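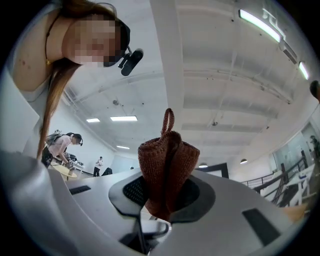

Brown crocheted pouch with a single loop handle

Tariff distance and timetable distance disagree on a narrow-gauge branch

gauge_and_tariff
I am working through the goods records of the Wolura to Preltside branch, a narrow-gauge line worked as a feeder to the main line between the wars. The public timetable gives the full length as 42 km. The goods tariff for the same period charges every through consignment for 3 km more than that. The difference appears on all the through entries I have checked, including a run of timber waybills made out to a forwarding firm called Ķēniņš. It does not appear on consignments loaded and unloaded on the branch itself.

I first assumed that the line had been re-measured or a station moved, but the intermediate distances agree in both sources. Is there a known practice that would explain this? I need to know which figure to use for tonne-kilometres.

siding13
Probably a misprint. Those tariff books were full of them and the clerks copied from the last edition. I would use the timetable.

wagonlabel
I doubt the misprint. An error in one table would not leave local traffic untouched and be charged consistently on waybills.

What you describe matches a notional distance added for transhipment. Where goods had to be moved by hand from narrow-gauge to standard-gauge wagons, the railway had a real cost with no distance attached to it. Some administrations charged a separate fee per tonne. Others added kilometres to the chargeable distance, which let the clerk read the rate from the ordinary table. Local consignments never crossed the transhipment platform and so were not charged. The same device was used for costly bridges and steep sections, but in that case it would show up on local traffic over the section as well.

To confirm it, look in the general conditions at the front of the tariff and not in the station tables. In the edition I have for a neighbouring district it is a footnote to item 782. 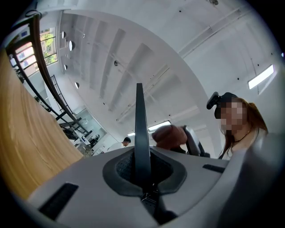
Check the transhipment equipment at Preltside too, as the allowance sometimes depended on it. If the yard drawings show a Heltero hand crane, the rate for heavy pieces may be in a separate schedule. The drawings are easy to misread: the crane's release lever is shown in elevation only, and people take it for a signal post. Look for a narrow upright that tapers slightly towards the top and comes out of a recessed opening, much like the dark grey finger in the photo, with the linkage at its foot. A signal post would be drawn with a base on the ground.

For tonne-kilometres use the 42 km. The chargeable figure belongs in revenue calculations only. If you mix the two, your receipts per tonne-kilometre will come out too high on through traffic.

gauge_and_tariff
Thank you. The general conditions are bound at the back of my copy, which is why I had missed them. There is a paragraph on transhipment allowances. It was amended in February and the amendment slip is missing, so I have asked the archive for another copy.

siding13
Fair enough. I still found two misprints in mine.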